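About Skomix

Home | About us | Services | Contact

Skomix is a small company which teaches robots to do handwork. We started in a rented hall in Pledlow with two arms and one table. Today we have nine stations, and our customers send us their parts from many countries.

What we do

Our customers make and repair electrical equipment. Many of their tasks are easy for a person and difficult for a machine: to pick up a small part, turn it, and put it in the correct tray. For these tasks we do not write a long program. An operator guides the robot by remote control and performs the task many times, and the robot learns from these recordings. If a task is slow and needs strong contact, we sometimes guide the arm directly by hand.

For one task we record 2000 demonstrations as a standard. Every recording is checked by a second person before it goes to the customer. Recordings with a long pause or a dropped part are put in a separate folder, and the customer can decide to use them or not.

Our operators

All operators complete our own course, which is called Osar and takes 77 hours. In the first part they work only with big and soft objects. Later they learn to control both arms at the same time, and this is the part which most of them find hard. We are looking for new operators each September. Experience with robots is not necessary, but patience is.

Our projects

The biggest project at the moment is Zapata. It is about sorting push buttons, contact blocks and control boxes with two arms. The parts list has 424 items and it is still growing. Each task is recorded with different positions of the parts, so the robot does not learn only one place. 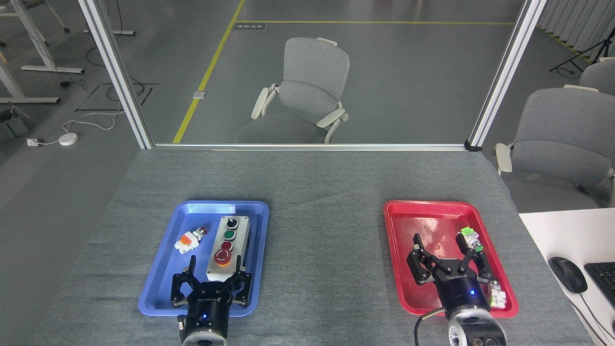 Two-arm station with push-button parts in the blue and the red tray.

Visitors

You are welcome to visit us in Pledlow and to try the remote control yourself. Please write to us through the contact form and tell us how many persons will come. Closed shoes are required in the hall.

Page last updated: 08/10/2020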